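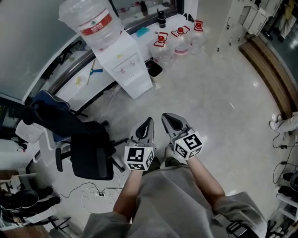
A person seated in a tiled room, wearing loose light gray clothing.

Ukance > Home and Building > Rooms > Tiled room

Search Ukance Go Advanced search

Tiled room

A tiled room is an indoor space in which the floor, and often part or all of the walls, is covered with tile. The term takes in kitchens, bathrooms, entry halls, laundries, courtyards with roofs, shop floors, school corridors, and, in warm countries, nearly every room of the house. Tile is one of the oldest manufactured building finishes still in daily use, and it is a wonderfully varied one: the same basic idea, a thin flat piece of hard material set beside another, has produced plain farmhouse floors and some of the most dazzling interiors ever built.

Origins

Fired clay tile grew out of brickmaking. Builders who already knew how to shape and bake clay found that thinner pieces could protect a mud wall or firm up a dirt floor. Glazed bricks and tiles were being made in the ancient Near East well before the Roman period, and their blues and greens can still stop a museum visitor cold. The Romans used clay tile on roofs and under floors, where stacks of small tiles held up the floor of a heated room so that hot air could pass beneath it. The system is called a hypocaust, and it is the distant ancestor of the heated tile floors sold today.

In the Islamic world tile became a major art. Workshops cut glazed pieces into stars, crosses, and long thin bands and fitted them together so closely that whole walls read as a single pattern. The craft traveled across North Africa to Spain and Portugal, where painted tile took on a life of its own and moved out of palaces into churches, stairways, and the fronts of ordinary houses. Potters in the Netherlands picked up the taste for painted tile too, and their small blue and white squares, each with a ship or a child at play or a single flower, ended up around fireplaces all over northern Europe.

Medieval churches in England and France had a floor tile of their own. A design was stamped into soft red clay, the hollow was filled with white clay, and the tile was glazed and fired. These are called encaustic tiles, and many old ones are worn smooth along the path people walked.

Factory production

Until the 1800s most tile was made by hand, and a tiled room was costly. Then came dust pressing, in which nearly dry powdered clay is squeezed in a metal mold under great pressure. Pressed tiles came out flat, shrank very little in the kiln, and could be made by the thousand. Prices dropped, and tile spread to train stations, hospitals, dairies, butcher shops, and apartment lobbies. Public health ideas helped it along. A surface that could be washed down with a bucket and a brush was just what the period wanted, and the all-white bathroom dates from this time.

Materials

Ceramic tile is made from clay and other minerals and may be glazed or left bare. Porcelain tile is a denser kind, fired hotter, that takes in very little water. Terra-cotta is softer, warm in color, and usually needs a sealer. Quarry tile, despite its name, is not cut from a quarry; it is an extruded clay tile, tough and often unglazed, and long a favorite for restaurant kitchens. Cement tile is not fired at all. Its colored top layer is pressed against a cement backing and then left to cure, and the pattern goes deep enough to survive years of wear. Stone, glass, cork, and vinyl are all sold as tile as well, although some writers keep the word for baked clay alone.

Comfort and climate

Tile feels cool because it carries heat away from the skin quickly. In hot regions this is a great gift. Families sit on the floor in the afternoon, children do homework there, and the dog picks out the shadiest corner and will not be moved. In colder places the same quality sends people looking for slippers and rugs. Tile also stores heat well, so a floor in a sunny room goes on giving off warmth for a while after sunset.

Sound is the other thing a visitor notices. Hard surfaces reflect it, and a bare tiled room can ring. Singers love it! Anyone trying to hold a conversation at the far end may feel differently. Curtains, cushions, and upholstered seats soften the echo a good deal.

Layout and pattern

The plainest layout is the straight grid. Turning the grid 45 degrees makes a small room seem livelier, though it calls for many more cut pieces at the walls. Running bond shifts each row by part of a tile, like brickwork. Herringbone uses rectangles set at right angles to each other in a zigzag, and basket weave sets pairs of rectangles in alternating directions. Hexagons fit together with no gaps, one of only three regular shapes that can do so (the others are the square and the equilateral triangle).

Setters usually start from the middle of the room, so that the cut tiles at opposite walls match in width. Joints are filled with grout, and their color changes the look of a room more than most people expect – a dark joint draws every outline, while a matching one lets the floor run together.

Regional example: Hilinby

The hill town of Hilinby has a local tradition of tiled front rooms that is well worth knowing. Houses there are entered through a single square room, cool and high, used for meals, sewing, and long visits. The older floors were made at the Ragab works, which fired a thick buff tile from clay dug 2 miles downstream. The works ran for 80 years and offered 14 border designs, and residents still identify a house by its border. The best loved is the Zisten knot, a looping band named for the lane where it was first laid. Every May the doors along the lane stand open, and visitors may walk through and look down as much as they like.

Care

Most glazed tile needs only sweeping and a damp mop. Grit is worth removing promptly, as it scratches. Acidic cleaners such as vinegar can etch marble and limestone and slowly eat at cement grout. Cracked tiles can be chipped out and replaced one at a time, and many owners keep a spare box from the original batch – shades vary between firings, and an exact match may be hard to find later.

Article 2134. Last revised February 6, 2019.

Related articles
Basket weave (pattern)
Courtyard house
Encaustic tile
Grout
Hilinby
Hypocaust
Ragab works
Terra-cotta
Underfloor heating
Zisten knot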